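Mantenimiento de las pinzas manuales y reposición de fusibles en la célula de clasificación
Boletín interno de la Unidad de Automatización, 21 de febrero de 2022

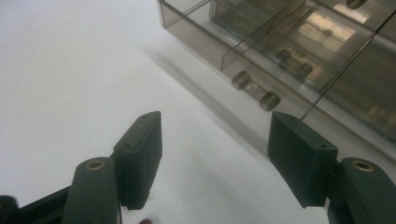
La célula de clasificación de componentes pequeños, conocida en la unidad como Jitivik, dispone desde este mes de un procedimiento revisado de mantenimiento. El texto ha sido redactado por Edith Bermúdez y Chih-ming Hsiao, y sustituye a la hoja de instrucciones vigente desde agosto. Se aplica tanto al brazo fijo como a las pinzas manuales con las que el personal registra las demostraciones de agarre. En estas últimas, la revisión comienza por los dos dedos de color verde oscuro, cada uno con su inserto roscado de tono latón cerca del extremo del brazo y su almohadilla plana rectangular. El estado del inserto debe comprobarse antes de cualquier otra operación. Si gira dentro del plástico, el dedo se retira del servicio y se remite al taller con la ficha correspondiente.

Las almohadillas se examinan con la pinza abierta y sin pieza. Se limpian con un paño que no desprenda fibras y se verifica que ambas caras queden enfrentadas al cerrar. Toda desviación apreciable a simple vista se anota en el registro de la célula, aunque no impida el trabajo. Man-lok Wu, responsable de la calibración, recuerda que el cambio de un solo dedo obliga a repetir la puesta a cero de la apertura y que los datos obtenidos antes de esa operación no deben incorporarse al conjunto de entrenamiento.

La periodicidad queda fijada en 600 ciclos de apertura y cierre para las pinzas manuales. En el brazo fijo se mantiene la revisión cada 290 horas de funcionamiento. Ambos contadores pueden consultarse en el panel del puesto y se ponen a cero únicamente al cerrar el parte de mantenimiento.

El segundo apartado del procedimiento se refiere a los fusibles del armario de control. Las piezas de repuesto se conservan en organizadores de plástico translúcido con divisiones interiores, de modo que los cilindros de vidrio y sus casquillos metálicos puedan distinguirse sin abrir la caja. Cada compartimento admite un único calibre. No se guardarán en ellos fusibles retirados, ni siquiera de forma provisional mientras se completa una intervención. Hsin-yi Lui ha preparado las etiquetas nuevas, que están a disposición de los turnos en el almacén de la planta baja.

La sustitución de un fusible se efectúa siempre con el armario sin tensión y con el seccionador bloqueado. La persona que interviene conserva la llave hasta firmar el parte. Transcurridos cinco minutos desde el corte, se comprueba la ausencia de tensión en los bornes de entrada y se extrae el fusible con la herramienta aislada. El calibre del repuesto ha de coincidir con el indicado en el esquema que se encuentra en la puerta del armario. Cuando un mismo circuito requiera una segunda sustitución dentro del mismo turno, la célula permanecerá parada y se dará aviso a Ming-te Pan, a quien corresponde autorizar la nueva puesta en marcha.

Los organizadores forman parte, además, del material de trabajo de la propia célula, que emplea fusibles como piezas de ensayo para el agarre de objetos cilíndricos. Los destinados a este uso llevan una marca de pintura en un casquillo y no pueden montarse en ningún equipo. Se solicita a los turnos que mantengan separadas ambas existencias y que, al terminar la sesión, devuelvan las piezas de ensayo al armario Mollel.

El pedido de dedos de repuesto se ha tramitado con la firma Wostanden y comprende 40 unidades. Hasta su recepción, las solicitudes se atenderán por orden de entrada, con prioridad para las pinzas que tengan una sesión de registro ya programada. Los insertos sueltos deben pedirse por separado mediante el formulario habitual.

El procedimiento completo puede consultarse en el tablón de la sala Murakami y en la carpeta compartida de la unidad. Las observaciones se dirigirán por escrito a Edith Bermúdez, con indicación del número de pinza y del turno.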